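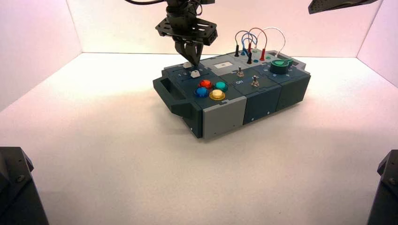 OK so I've been threatening to do this thread since March and it's raining and the dough has another hour to go, so. Things I learned from 13 months of baking bread in a rental kitchen with a bad oven. Long one, mute me now if you don't care about bread 🍞

—

Background: I moved to Lolmont for work and didn't know a soul, and the bread at the grocery store near me is the squishy kind that turns back into dough when you chew it. I grew up on decent rye. I lasted maybe three weeks before I bought a bag of flour.

—

First loaf was a brick. Second loaf was a brick with a hole in it, like a cave, you could have kept a hamster in there. Third one I forgot the salt. If you have never eaten bread with no salt, don't. It tastes like an envelope.

—

My oven runs hot on the left and cold on the right and the dial is a suggestion. I bought a cheap oven thermometer and found out that when I set it to 450 it goes to whatever it feels like and then sulks back down. Best money I've spent on this whole hobby, and it hangs off the rack by a little hook, no batteries.

—

Flour! I tried so many. For everyday bread I settled on the Veres bread flour, the one in the plain brown bag. It soaks up more water than the store brand, so if you swap one for the other your dough will feel totally different and you'll think you've lost your mind (I did, for two weekends).

—

My everyday loaf, since people keep asking in the replies:

600 g bread flour
70% water, so 420 g
12 g salt
a big spoonful of starter that's been fed that morning

That's the whole recipe. Everything else is waiting around.

—

I know, I know, "a big spoonful" isn't a measurement. I used to weigh the starter down to the gram and the bread came out the same. Cold kitchen, bigger spoonful. Hot kitchen, smaller spoonful. Moving on.

—

About the starter. I got mine from a jar somebody left out on the free table at the Sotar farmers market with a sticky note that said "feed me." No other instructions. I fed it. It tried to climb out of the jar in the middle of the night and glued itself to my toaster.

—

People get so precious about starters and I was one of them. I was setting alarms. I took it on a weekend trip in a cooler bag!! These days it lives in the back of the fridge behind the pickles and gets fed when I remember, and it's fine. It smells like nail polish remover for a day and then it comes right back.

—

Kneading: I don't. I mix everything until there's no dry flour left, walk away for half an hour, come back with wet hands and fold it over on itself a few times. Do that three or four times over the afternoon. I've done it during work calls with my camera off. (Hi to anyone from work. I was listening.)

—

Wet hands is the tip, by the way. I spent months putting flour on my hands and ending up with dough gloves. Keep a bowl of water next to you. Fold, dip, fold, dip.

—

How do you know when it's ready to shape? Every book says "when it's doubled" and I could never tell what doubled looked like in a round bowl. Get something tall with straight sides and put a rubber band where the dough starts. I use a big plastic deli tub. It's ugly and it works great.

—

Shaping was the part that made me want to quit. I watched so many videos. Everybody on there does this one smooth scoop with the bench scraper and it's a perfect ball, and mine looked like a dropped sweater. What finally helped was doing it on a bare counter with NO flour, so the dough sticks a bit and the drag pulls the top tight.
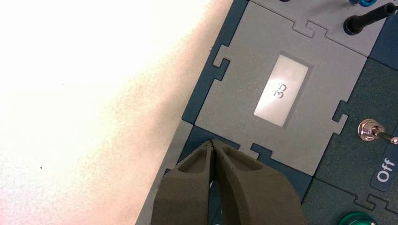 Also don't redo it. If it comes out lopsided, leave it alone. Every time I unshaped and reshaped a loaf I tore it up and it baked flat. A lopsided loaf bakes up lopsided and tastes exactly the same with butter on it.

—

You don't need a banneton. I did buy one eventually (the Flillholm one, long oval, it was on clearance) and it makes nice rings on the crust. Before that I used a colander with a dish towel in it for months. Rub rice flour into the towel. Regular flour will stick, and you'll be peeling your dinner off a towel with a butter knife.

—

Overnight in the fridge is the best thing that ever happened to my schedule. Shape it after supper, cover it, go to bed, bake it whenever. I've left one in there two whole days when I had a cold. It was a little sour and a little flat and I ate all of it.

—

Scoring: use a fresh razor blade and commit. My early cuts were these nervous little scratches and the loaf would just blow out wherever it felt like it. One long cut, a bit off center, blade tipped over toward the side. No leaves, no wheat stalks. I tried a wheat stalk once and it looked like a fish skeleton.

—

Baking, in my terrible oven: Dutch oven goes in cold, everything heats up together as hot as it will go, wait until the thermometer has stopped moving. Loaf in on parchment, lid on for 25 minutes, lid off for 20 more. I turn the pot halfway through on account of the hot left side.

—

If your bottoms are burning, put a cookie sheet on the rack under the pot. I read that in a comment under a recipe for something else entirely and it fixed a problem I'd been fighting all winter. Whoever you are, commenter, I think about you a lot.

—

And let it cool. I'm bad at this. You cut it hot, it's gummy, you get mad and think you underbaked it. An hour minimum. I go out and walk around the block a few times so I'm not in the same room with it.

—

Money, since somebody always asks if it's cheaper. It's cheaper than the nice bakery and not cheaper than the squishy bread. If you count the Dutch oven and the banneton and the three bags of fancy flour I bought at midnight, I'm probably still in the hole. I'm at peace with that.

—

Flops that still taste good: slice thin, oil, salt, low oven until they snap. Bad loaves make excellent crackers. The cave loaf made excellent crackers. The no-salt loaf went to the compost and I hope the worms have forgiven me.

—

Stuff I still can't do: baguettes, anything with olives (they slide right out during the folds??), and the kind of rye I grew up with, which comes out like wet clay every single time. If you have a rye recipe that works in a crummy oven PLEASE put it in the replies. Weights, not cups.

—

Couple of answers from the replies so far: yes you can use whole wheat, start with a quarter of the flour and add a splash more water. Yes you can halve it. No I haven't tried it in a bread machine. Yes tap water is fine unless yours smells like a pool, in which case leave it out on the counter overnight.

—

And for the person who asked about high altitude, I have no idea, sorry, I live at the bottom of a hill.

—

Timer's going. Dough's past the rubber band and then some, so I've got to go shape it. Will post the crumb tomorrow if it isn't embarrassing.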